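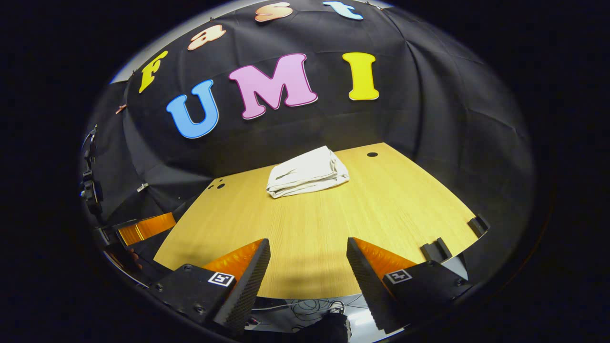
I have been folding towels wrong for most of my adult life, or so my sister-in-law informed me in May while she was helping me empty the airing cupboard. I was a halves person: in half, in half again, squash it on top of the others and shut the door quickly before anything slid out. She is a thirds person. So this month's ramble is about towels, and I have been practising on a plain white one, because every crease shows up on white and you can't kid yourself. As you can see from the towel on the table, the layers at the front do give you away, and there's still a little rumpling for me to work on!

Anyway, the method. Lay the towel out flat with a long side nearest you and smooth it with your forearm (hands leave dips, forearms don't). Bring the bottom third up, then the top third down over it, so you've got one long strip. Then fold the two short ends in to meet in the middle, leaving a finger's width of gap, and close it like a book. That gap matters more than you'd think. Without it the towel bulges at the spine and the whole pile starts to lean after four or five.

The pile goes in the cupboard with the closed side facing out. I used to put them in any old way and then wonder why I always pulled out two at once.

Amirul Pangaribuan wrote in after the last newsletter to ask whether all this works for bath sheets, and the answer is yes, but do an extra fold lengthways first or you'll end up with something the size of a sofa cushion. He also asked about softener. I've given it up completely. Mine come out a bit crisper off the line, but they dry you so much better, and a good hard shake before pegging out gets most of the fluff standing up again.

I did a proper sort through while I was at it and found 22 towels in a house with three people in it, which is ridiculous. Some of them came from my mum's! The Londora ones we bought when we moved in have lasted beautifully and are staying. The thin stripy ones have gone in the boot of the car for muddy dogs, and 12 went to the animal rescue, who were very pleased to have them and will take old bath mats too if they're clean.

If you have a towel method of your own, do send it in. I'd especially like to hear from anyone who rolls theirs, as I tried it for a week and they kept unrolling themselves on the shelf. Next month I'm going to have a go at fitted sheets, so wish me luck.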